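Dreltwood Speckled Grey Worktop

Solid-core worktop for classrooms, craft rooms, utility rooms and small workshops. The surface is grey with a fine fleck all the way across, which hides dust and light scratches better than a plain colour. It has a low sheen, so overhead lights do not glare back at anyone sitting at it.

The Dreltwood range is made to order at our Almont works and comes in one thickness. Tops are supplied with all four edges sealed and the underside primed. Fixing holes are not drilled unless you ask for them. 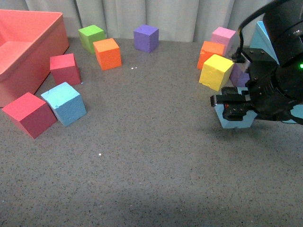

Standard lengths are kept in stock and can be cut down before dispatch. We do not join lengths on site. If you need a run of more than 3000 mm, order two tops and a joining strip, and tell us which ends will meet so that those edges can be left square.

Specification

Length: 3000 mm
Depth: 996 mm
Colour: speckled grey
Edge: square, sealed
Guarantee: 2 years, indoor use only

The depth is a little under a metre so that the top will go through a standard pair of school doors on its flat. Please measure lifts and stair turns before ordering. Returned tops are charged for carriage both ways.

Legs and frames

Tops are sold without legs. They fit the Mivuston steel frame, fixed or height-adjustable, and can also be laid on existing cupboards if these are level. Leave a small gap at the wall for cables. Where a curtain or blind hangs behind the top, set the frame far enough forward for the fabric to fall clear.

Cleaning

Wipe with a damp cloth and washing-up liquid. Felt pen and poster paint come off with warm water if they are caught the same day. Do not use scouring pads or bleach. Hot pans need a mat. 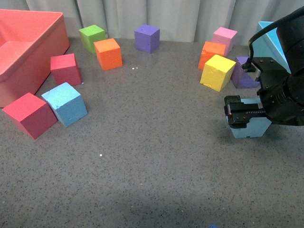
Delivery and ordering

Delivery is to the ground floor, kerbside, by two-person van. Orders placed by Sun 28 October will go out in November. For samples, cutting lists or school accounts, ask for Beverley Hebden in the sales office.

Related items
Mivuston steel frame, fixed
Mivuston steel frame, height-adjustable
Vieira stacking stool
Dreltwood joining strip
Dreltwood sample pack

Contact us | Delivery and returns | © Almont Worktops | Back to top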